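Setting up your morning page (part 2 of the Tovus guide)

Right, so by now you've got Tovus installed and you've given your journal a name. Mine is called Vimari, after a boat my dad never finished, and I've been writing in it most mornings since December. This part gets you from a blank journal to a page that's ready and waiting when you sit down with your tea, and it's the bit I wish I'd done properly the first time round!

Before you start, have your recovery phrase to hand (part 1, step 6). You'll be asked for it at step 3.

1. Open your journal and choose Pages, then New daily page. Leave the template set to Plain for now. The fancy ones are lovely but they come with a dozen boxes, and I spent my first week filling in boxes and hardly writing a word.

2. Set the time the page should appear. I've got mine at half past six. If you're a lie-in sort of person, pick something kinder, as a page that's been sitting there for hours shows up with a little grey clock on it and I find that clock very judgemental.

3. Turn on Lock drafts and type in your recovery phrase. It wants the spaces between the words, and it wants them all in lower case.

Caution: if you get the phrase wrong 4 times the journal shuts itself for the rest of the day. You won't lose anything, but you won't be able to write either. Copy it from your notes, don't do it from memory before breakfast.

4. Go to Length and choose a soft limit. It starts at 500 words, and when you reach it the counter at the bottom turns from green to amber. You can carry straight on typing. I dropped mine to 400 and I've been much happier (most of my mornings are weather, cat, moaning about the bins, and that's plenty).

5. Under Weather line, decide whether you'd like the page to fill in the sky and the temperature for you. I keep it off and write my own, but it's handy if you like looking back at a rotten spring and feeling pleased it's over.
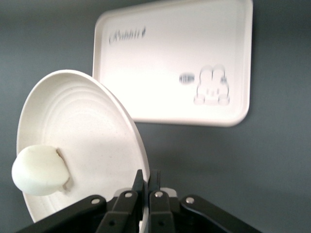 Urmila Rastogi wrote in to say that step 5 caught her out, and that the weather line kept giving her the town where she'd bought her tablet, two hundred miles from home. Open Weather line again, tap the place name and type your own over the top. It sticks after that, and hers has behaved ever since.

6. Now pick who can read it. There are two settings, Just me and Shared. Just me is what you get if you don't touch anything. With Shared, every page goes to whoever is on your list as soon as you press Done, so do read it back first! I once sent Thierry Leclerc a very long grumble about my knees.

7. Press Save set-up. The screen blinks and takes you back to Pages, where tomorrow's page should be sitting at the top with a dotted outline.

Note: if you're moving over from Gradance, bring your old entries in before step 7. The importer takes 2000 entries in one go. Any more than that and you'll have to split them by year, which is fiddly but only needs doing once.

Note: photos come across from Gradance without their captions. I haven't found a way round this yet. The Maurya add-on is meant to fix it, and I'll cover that in part 5 once I've had a proper go with it.

If the page doesn't turn up in the morning, check that your device's clock is right, then open Pages and pull down to refresh. Mine went missing when the clocks changed and came back as soon as I did that.

Reminders and the evening page are in part 3.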